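Nancombe Fire District Opens Cool-Season Burn Sign-Up for Rural Landowners

NANCOMBE — Landowners in the Nancombe Fire District can now apply for help with planned burns on their property, the district announced. Applications are open through September.

The program covers grass, brush and light timber on parcels outside town limits. Crews will look at each site, mark control lines and set a burn window based on wind, humidity and fuel moisture. There is no charge for the site visit.

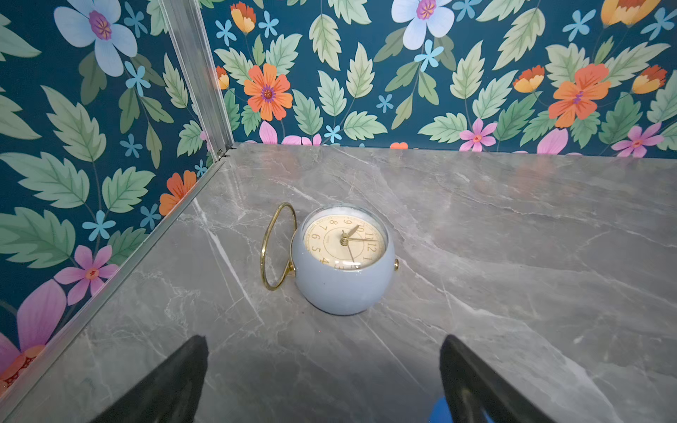 Last season the district treated 589 acres on 84 properties. Most of that work was along Trala Creek and on the slopes above Mamo Road, where dry grass carries fire quickly toward homes.

This year 13 parcels near Handov are first on the list. They were scheduled for last season, but steady wind closed the burn window and the work was put off.

Burns will start in the morning and ignition will stop by 2 p.m. Residents may see or smell smoke into the evening — people with asthma or other breathing problems should keep windows closed and limit time outdoors.
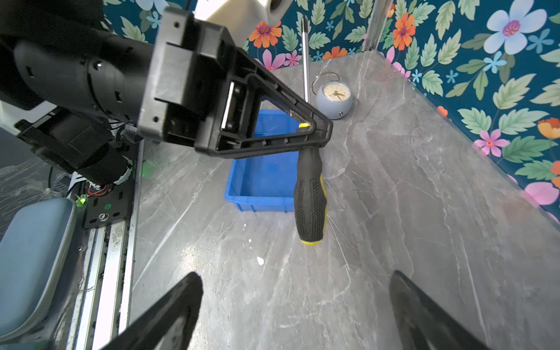 Landowners must clear a strip at least 3 feet wide around sheds, fuel tanks and wooden fence posts before the crew arrives. Livestock should be moved to another pasture the night before.

A burn can be called off at short notice if the forecast changes. The district will notify landowners by phone or text and offer the next open date.

Forms are available at the Nancombe station and at the Handov post office.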